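Packing Habits and the School Backpack
Design Studies project report, draft 2
Submitted 2023-04-14

Background

Our group picked bags because everybody in the class has one and everybody complains about theirs. The question was pretty simple. When a student packs up at the end of a lesson, what goes in first, what goes in last, and what gets left on the table? We wanted to find out if the shape of the bag matters or if people just pack badly.

Treltdale students mostly carry soft fabric bags with one big zippered compartment. A few have the stiffer Brurance kind with a divider. We looked mainly at the soft ones.

Method

Short version, the full steps are in the appendix. Bag goes flat on the table, zipper up. Set of items next to it: a book or folder, some markers, small soft stuff. Pack, close, lift, shake a little, open again, see where things ended up. Then repeat with the order switched.

We gave out a survey too. 60 forms handed out, not all came back. Questions were about what people carry and what they lose most. Markers, mostly. Also earbuds, but we didnt test those.

Packing flat was a problem right away. With the bag on its back the fabric sags down onto whatever is inside, so one hand has to hold the compartment open the whole time and only the other hand is free. Standing the bag up against a wall is easier but no one does that in a real classroom, so we kept it flat.
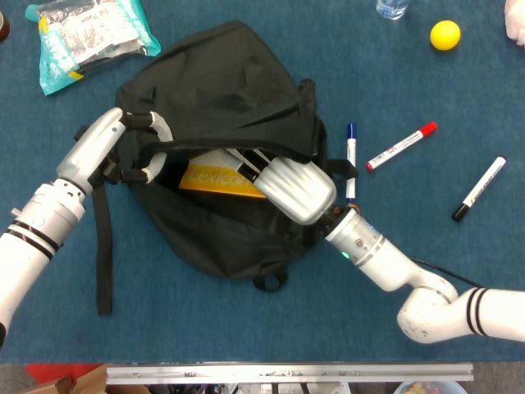 Fig. 1. Backpack open on the table, yellow Lexicon inside, markers still out.

Results

Big flat items first worked best. They give the bag a kind of floor and the small things stay on top where you can reach them. When the markers went in first they slid to the bottom corners and we had to dig.

Soft flap is the main trouble. It bunches up near the top and gets caught in the zipper. Happened a lot in the first round, less once we started pulling the fabric straight before closing. Straps also get in the way, especially a long loose one. Tuck it under the bag or it ends up in the zipper as well.

The Brurance bag stayed open by itself but it weighs more and the divider was too narrow for a thick folder.

Problems

Ran out of time for the last 4 trials. The timing sheet from the first round had two columns mixed up so we left those numbers out. Carpet on the table top maybe changes how much things roll, should of tested a bare table too.

Next steps

Try a cheap stiffener in the opening, cardboard or thin plastic. The Kakus pencil pouch idea from the survey is worth a test as well. If we get the room again in September we will do the bare table first.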